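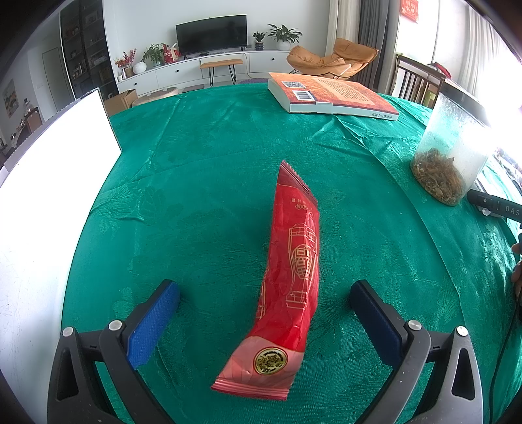 Un en-cas en sachet rouge sur la nappe verte.

Accueil
Les cours
Tarifs et inscriptions
Qui sommes-nous
Contact

Qui sommes-nous

Bienvenue chez Esolley, école de langues pour adultes. Si vous êtes arrivé sur cette page, c'est sans doute que vous hésitez à vous inscrire, ou que quelqu'un de votre entourage vous a parlé de nous avec un peu trop d'enthousiasme, et que vous aimeriez savoir à qui vous auriez affaire. Nous allons essayer de vous répondre, en prenant notre temps, parce que nous avons toujours eu du mal à faire court.

Nos débuts

L'école est née dans une arrière-salle qu'un magasin de meubles, Zudwood, nous prêtait le soir après la fermeture. Il y avait là une grande table de démonstration, des chaises dépareillées qui partaient à la vente les unes après les autres (on arrivait parfois en cours pour découvrir que la sienne avait été livrée le matin même), et un tableau blanc posé contre une armoire. Nous y donnions un seul cours, de portugais, à cinq élèves. Ils avaient tous une raison différente d'être là : une belle-famille à Braga, une retraite à préparer, un contrat à l'étranger, un goût ancien pour la chanson, et la cinquième personne s'était trompée de soir et avait décidé de rester.

Nous gardons de cette époque un souvenir très tendre, et quelques habitudes aussi. La plus visible est que nos cours se donnent toujours autour d'une seule table. Pas de rangées, pas de bureau sur une estrade, l'enseignant est assis avec les autres et se lève quand il a quelque chose à écrire. On nous a souvent dit que c'était peu pratique, et il est vrai que dans la petite salle du fond, quand tout le monde est là, il faut se serrer un peu pour laisser passer les retardataires.

L'école aujourd'hui

Nous avons accueilli 362 élèves au cours de la dernière année scolaire, dans neuf langues : le portugais bien sûr, l'espagnol, l'italien, l'allemand, l'arabe, le japonais, le mandarin, le grec moderne et le polonais. Le grec est arrivé à la demande d'un petit groupe très tenace qui nous a écrit chaque semaine pendant tout un hiver, et qui est aujourd'hui en troisième année. Nous recevons régulièrement des demandes pour le finnois et le turc. Nous les notons toutes, et nous ouvrirons ces cours le jour où nous aurons trouvé les bonnes personnes pour les donner.

Les groupes comptent au maximum dix personnes. C'est une règle à laquelle nous tenons beaucoup, même si elle nous oblige chaque automne à constituer des listes d'attente et à décevoir des gens charmants. À dix, on parle tous à chaque séance, les timides compris. À quinze, nous avons essayé une fois, pendant un trimestre, en espagnol débutant, et trois élèves nous ont avoué en juin qu'ils n'avaient pratiquement pas ouvert la bouche depuis Pâques.

Nos salles portent des noms qui surprennent un peu les nouveaux. La grande s'appelle la salle Fellow, du nom de l'ancien atelier de reliure qui occupait les lieux avant nous et dont l'enseigne peinte se devine encore sur le mur de la cour. Celle du fond, c'est la salle Herath, comme le passage sur lequel donne sa fenêtre. Quand on vous dira au téléphone « vous êtes en Herath », ne cherchez pas sur une carte, c'est au bout du couloir à gauche, juste après le portemanteau.

Comment nous enseignons

Nous ne croyons pas à une méthode unique, et nous nous méfions un peu des promesses qu'on lit parfois, la langue apprise en trois mois ou pendant le sommeil. Apprendre une langue à l'âge adulte, quand on a un travail, des enfants, des courses à faire et la fatigue qui va avec, c'est long. Il y a des semaines où l'on a l'impression de reculer. Nos enseignants le savent très bien, car chacun d'entre eux suit ou a suivi un cours à l'école comme élève, dans une langue qu'il ne connaissait pas du tout. C'est une condition que nous posons à l'embauche. Notre professeure d'allemand en est à sa deuxième année de japonais et elle a beaucoup plus d'indulgence, nous dit-elle, pour ceux qui oublient leurs déclinaisons.

Concrètement, une séance commence par un moment de conversation libre, où l'on raconte sa semaine avec les mots dont on dispose. Vient ensuite le travail plus construit, la grammaire, les textes, l'écoute. Nous utilisons des manuels, mais aussi beaucoup de choses ordinaires : des modes d'emploi, des petites annonces, des menus, des faire-part, des bulletins météo. Les élèves de polonais travaillent depuis la rentrée sur un vieux livre de recettes dont il manque la couverture et la fin, si bien qu'ils ont dû inventer la cuisson de plusieurs gâteaux.

Il n'y a pas d'examen chez nous. Ceux qui souhaitent passer une certification extérieure peuvent s'y préparer avec leur enseignant, qui leur dira franchement s'il les trouve prêts. Les autres avancent à leur rythme, et il arrive que l'on refasse une année sans que personne ne s'en formalise – certains y prennent même goût.

Les jeudis

Le jeudi, à la fin des cours, la salle Fellow reste ouverte à tout le monde, toutes langues et tous niveaux mélangés. On pousse les cahiers, on met la bouilloire en route et chacun apporte ce qu'il veut à grignoter, ou rien du tout si la journée a été trop chargée. Les tables de conversation se forment comme elles peuvent. On y entend de l'italien très rapide à côté d'un arabe encore prudent, et il y a presque toujours quelqu'un pour demander comment on dit « rendre service » dans les autres langues de la pièce. Les anciens élèves sont les bienvenus, les conjoints et les amis aussi. Si vous n'êtes pas encore inscrit et que vous voulez nous rencontrer, c'est de loin le meilleur moment pour pousser la porte.

En mai, nous organisons aussi notre soirée de lectures. Chaque groupe choisit un texte, parfois un poème, parfois une notice de lave-linge, et le lit à voix haute devant les autres. La traduction circule sur des feuilles volantes. C'est un peu long, on y rit souvent aux mauvais endroits, et nous ne la manquerions pour rien au monde.

Notre équipe et nos locaux

Nous sommes une petite structure indépendante. Les enseignants sont salariés, y compris pour leurs heures de préparation, et ils se réunissent chaque mois pour parler des groupes, des livres à commander et du chauffage de la salle Herath, sujet ancien et inépuisable. Le secrétariat répond au téléphone l'après-midi et le soir. Le matin, mieux vaut nous écrire.

Les locaux sont au rez-de-chaussée, sur cour, accessibles en fauteuil par le portail du passage (sonnez, nous venons ouvrir, le battant est lourd). Les vélos peuvent rester dans la cour pendant les cours. La bibliothèque de prêt occupe le couloir : on se sert, on inscrit son nom dans le cahier, et on rapporte le livre quand on l'a fini, ou quand on a compris qu'on ne le finirait pas.

Venir nous voir

Une séance d'essai est offerte à toute personne qui envisage de s'inscrire, dans la langue de son choix et selon les places disponibles. Il suffit de nous appeler ou de remplir le formulaire de la page Contact en précisant vos soirs libres et, si vous avez déjà étudié la langue, ce qu'il vous en reste. Ne révisez pas avant de venir ! Nous préférons vous entendre tel que vous parlez maintenant, avec les trous et les mots qui manquent, pour vous proposer le groupe où vous serez le mieux.

À très bientôt,
Toute l'équipe d'Esolley

Voir le planning des cours
Demander une séance d'essai
Mentions légales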